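Chapter 7
Reading the Squad: Selection, Form and Fitness in Club Football

What this chapter covers
How clubs decide who plays
The difference between form and fitness
Managing injuries through a long season
What the public is told, and when

Key terms: availability, match load, rotation, return to play, squad depth

Supporters tend to talk about team selection as if the coach starts each week with a full list of players and picks the best 11. In most weeks the list is shorter than that. Some players are injured, one or two may be suspended, and others are fit enough to train but not to last a full match. The coach picks from what is left.

This chapter looks at how that list is made. Chapter 6 dealt with tactics and shape, and you will need some of those ideas here, especially the section on pressing. A side that presses high for 90 minutes asks more of its players than one that sits back, and the medical staff will feel the results of that choice by the middle of winter.

Availability

The first question at any selection meeting is who can play. Clubs call this availability. It is usually recorded as a simple share: the number of matches a player could have been picked for, divided by the number of matches the club played. A player who was fit but left on the bench still counts as available.

Take Kestlow Rovers, a second-tier club with a small squad. Over one season its players lost 961 training days between them to injury and illness. The next season the figure fell to 817. The club finished higher in the table the second time, and the local paper put this down to a change of formation. The coaching staff thought the extra training days mattered more. Both may be right, and the numbers alone can't settle it. We will come back to Kestlow in the exercises.

Availability has limits as a measure. It says nothing about how well someone played, and it treats a tight hamstring and a broken leg the same way once the player is ruled out. For that reason most clubs also record the type of injury and how it happened.

Contact and non-contact injuries

Injuries in football are commonly sorted into two groups. Contact injuries come from a collision with another player, the ball, the ground or the goal frame. Non-contact injuries happen without one, often in a sprint or a sharp turn. Muscle strains mostly fall in the second group.

The sorting matters to the coach because the two groups call for different responses. A club can do something about strains by changing the training load. It can do much less about a clash of heads at a corner. Cuts are a good case of a contact injury that looks worse than it is. Many are closed on the day and the player is back at training within the week, while a strain that nobody in the crowd noticed can cost a month.
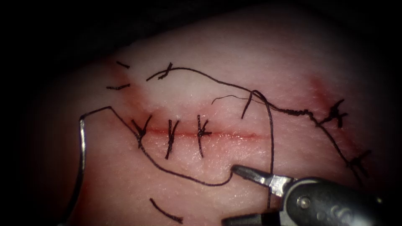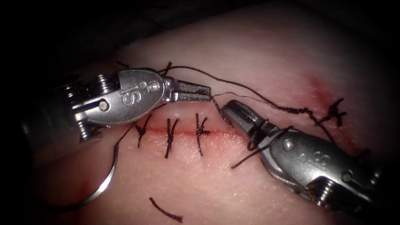 Stitches along an incision. The second picture shows two instruments at work on a tissue pad.

Injuries that need an operation are a separate matter again. The club doctor, the surgeon and the player agree on a plan, and the coach is given a range of dates. Good coaches plan around the later date. Clubs that plan around the earlier one often end up playing someone out of position in the meantime, then rushing the return when results go badly.

Form and fitness

Form is how well a player has been performing. Fitness is whether the body can do the work. The two are easy to mix up from the stands. A winger who has stopped beating defenders may be short of confidence, or may be carrying a sore ankle and keeping quiet about it.

Coaches use several kinds of information to tell them apart:

Running data from training and matches
Reports from the physiotherapists
Video of recent games
Talking to the player

The last of these gets less space in textbooks than it should. Players who trust the staff will report a problem early. Players who fear losing their place will not. At Skellanent Athletic, a new coach stopped dropping players who missed a single session, and early reports of soreness went up. The number of injuries had not changed at that point. The staff were just hearing about them sooner.

Match load and rotation

Match load is the total playing time a player builds up over a set period. Kinnear Town, a club that played in a league and two cups, used one midfielder for 506 minutes in a stretch when the fixture list was at its heaviest. He had no injury, but his sprint numbers dropped and he gave the ball away more often late in games. Kinnear began resting him for the midweek cup ties.

Resting players in this way is called rotation. It depends on squad depth - having a second player who can do the job without the side losing too much. Rich clubs rotate because they can. Smaller clubs often rotate only when they are forced to.

What the public is told

A coach facing reporters on a Friday has good reasons to be vague. Opponents are listening, and medical details belong to the player. "He'll be assessed in the morning" may mean exactly that, or it may mean the player has been ruled out since Tuesday. Section 7.4 compares a run of such statements from FC Grakorholm with the line-ups that followed, and sets out how to read a team news report with care.

Before you read on

1. Choose a club you follow. List the players who missed its last match and the reason given for each.
2. For each reason, note who gave it: the club, the coach, the player or a reporter.
3. Keep your list. You will need it for the exercise at the end of Section 7.2.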